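The Big Summer Sort-Out: Our Clothes Table in Pictures

Every July we have a grand turning-out of the clothes store, and every July I promise Annelore Reuter that I'll put the pictures up before the leaves start falling. Well, for once I have managed it! Do have a wander through, and forgive me if I go on a bit, because I'm very fond of a good heap of clothes and I never can keep it short.

At the sorting table

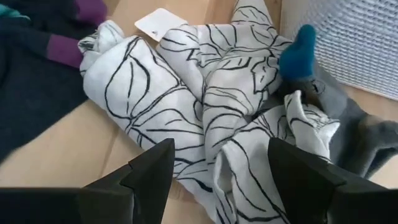
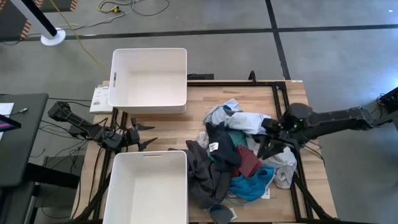
I have lost my heart to the white cloth with the bold black leaves in the first picture (it would look lovely with plain navy, I think, and there's some navy with purple stripes lying right beside it). In the second you get the whole heap on the table, with navy, maroon and charcoal grey all tumbled in together and the two white bins standing by.

How we sort

People often ask me how we go about it, so I'll set it down properly. We start at the top of the heap and take one thing at a time, which sounds slow but is a good deal quicker than rummaging. Everything gets a shake and a look at both sides, and then the seams, the cuffs and the underarms (those are the places where trouble starts). Whatever is good to wear again goes in one bin and whatever wants mending goes in the other. Socks are a law unto themselves, and we leave them to the end, when there's room to lay them out and match them up.

Little paper labels come off as we go, please, and into a pocket or a saucer. Kayode Amadi found 14 of them at the bottom of the mending bag last summer, and one had been through the wash with a very nice cardigan.

What becomes of it all

The wearable things are folded and put on the shelves by size, children's at the bottom where small people can reach them. The mending goes home with Natalina Colombo, who can darn a heel so neatly that you have to hunt for the place, and she has asked me to say that she would be glad of any spare wool, dark blue above all. Cotton that is past saving gets cut into squares for cleaning cloths, and there is always somebody glad of a bundle.

We don't take duvets or pillows, I'm afraid, as we've nowhere dry to keep them. Curtains are very welcome, especially if you've already taken the hooks out!

If you'd like to join in

The next sort-out starts at 2 in the afternoon and we generally keep going until the tea runs out. Bring an apron if you mind about fluff, and a pair of small scissors if you have them. There's no need to let us know beforehand, though if you have more than 8 bags to drop off, do have a word with Hauke Diekmann first so that he can clear a bit of floor for you.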